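14/10/2026 - Workshop notes, Zinduddale house plans

Radek rang at eight about the revised floor plan. The owners want the laundry moved to the south wall and the mudroom widened, so the drawing set goes up another issue. Floor area now 2,510 sq ft over both levels, 1,566 of it on the ground floor. Upper floor unchanged.

Redrew the stair in the Bestora package. 17 risers still fits, but the landing window has to shift 30 mm toward the corner to clear the handrail. Old window position kept on a hidden layer until Viera has signed off the elevation.

Grey siding samples are back on the rack by the door. Colour to be settled with the owners, leaning to the darker one. Braulio has the truss layout and wants the centre bearing line confirmed before he sends it out. Told him Friday.

Garage slab: no change from the April sketch.
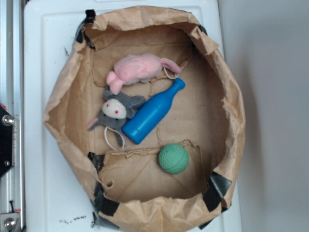 Does moving the laundry mean a new plumbing wall?
The south wall goes from 2x4 to 2x6 for the drain stack, and the closet behind it loses the difference.

Still to do - door schedule, section B, and the porch roof pitch, which Zdeňka has at two different values on two sheets.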